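3.2 Cell Layout and Upkeep

The Josthorpe cell was set up for bar picking from a single open bin and has been kept in service under one written upkeep routine. This section describes the physical arrangement of the cell and the checks made by the operating staff. The control software is covered in Section 4.

The bin sits on a wooden tabletop within reach of the arm. Its position matters more than that of any other part, as the stored approach poses are all expressed relative to the bin corner. In the first weeks of operation the bin moved slightly whenever a finger pressed a bar against a wall, and the resulting offset was at first mistaken for a fault in the hand-eye calibration. The routine adopted in February therefore begins with the bin itself. Staff compare two inside corners with the stored values and enter a new offset if either differs by more than 2 mm. Tape marks on the table are treated as a rough guide only and are never used in place of the measurement.

The working stock consists of bars in two colors. Bars are returned to the bin by hand between runs and are left as they fall, including against the walls, where a grasp is hardest to plan.
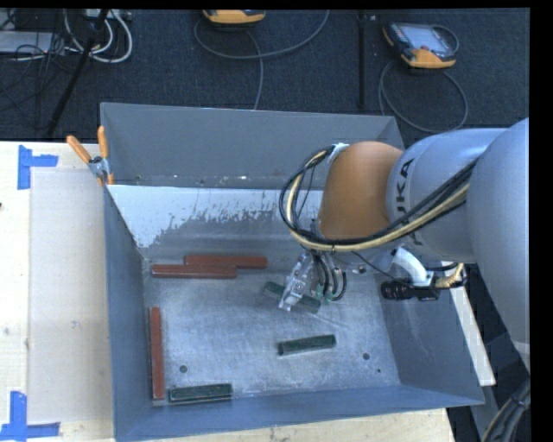 Figure 3. The gripper over a green bar in the metal bin. The cable bundle loops around the wrist of the KUKA arm.

Cable routing accounted for most of the early stoppages. The bundle must have enough slack for the wrist to turn fully in both directions, yet a loop that is too long can touch the bin wall when the arm reaches into a far corner. The length now in use was found by moving the arm at low speed through 12 test poses – four of them at the corners of the bin – and adjusting the bundle after each pass. The same poses are repeated whenever a cable is replaced. Hose fittings near the gripper are checked by hand with the air supply on and the drives locked out.

The fingers are inspected every 1,000 grasps and wiped with a dry cloth. The first set was taken out of service after 1,623 grasps, when wear at the tips had begun to let bars turn during the lift. A new set is followed by a repeat of the tool center measurement, even if the parts come from the same batch.

Worn paint and scratches inside the bin were left untreated. Repainting was considered, but fresh paint would have changed the background against which the segmentation model had been trained. The Brisgate cell, which uses a newer bin, showed a different pattern of false detections, and the two data sets are reported separately for that reason.

All checks are entered in the cell log at the start of a shift, together with any change to the offset. Runs made before the log entry is complete are excluded from the results in Section 5.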